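Re: [trollow-users] Shared laundry room, new booking times

March 2025

On the draft rota for the Trollow building, an earlier message said:

> The Grerkano machines take longer on the cotton
> programme than the old ones did, so the two-hour
> slots are too short. Could we have slots of 3 hours,
> and keep the drying lines for whoever booked last?
> Also, is the charge still going up in April?

Three-hour slots are fine by me. It means fewer slots in a day, and people on the Yusof side will want a late one, as they get home after the shop shuts. I would keep the last slot open until ten and lock the outer door then.
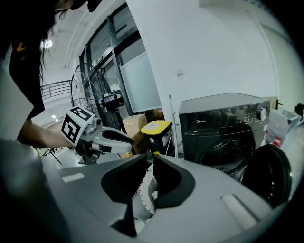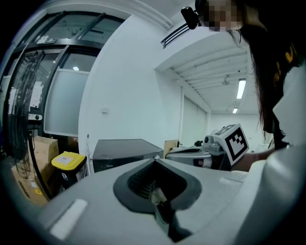
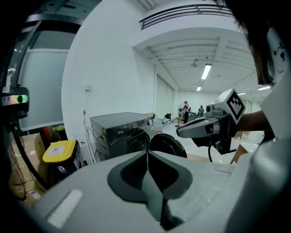
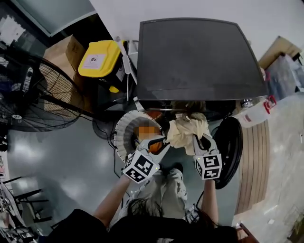

Posted by: flat 32, Trollow list

On the drying lines, I don't agree. Sheets left up overnight are in the way of the first booking, and we had complaints all through the winter. Take them down at the end of your slot, or use the rack by the boiler cupboard.

The charge does go up in April. The meter reading was 484 units at the last check and the Clokitz contract allows us 700 before the higher rate starts. We will go over that before the summer if use stays as it is. Washing at 30 helps a bit, and so does waiting for a full load.

Two smaller things. The powder drawer on the left machine sticks, so pull it straight and don't lift it. The key for the outer door is back on its hook, and a spare is being cut.

Please send changes to the rota to the list and not to me on my own, so that everyone has the same copy.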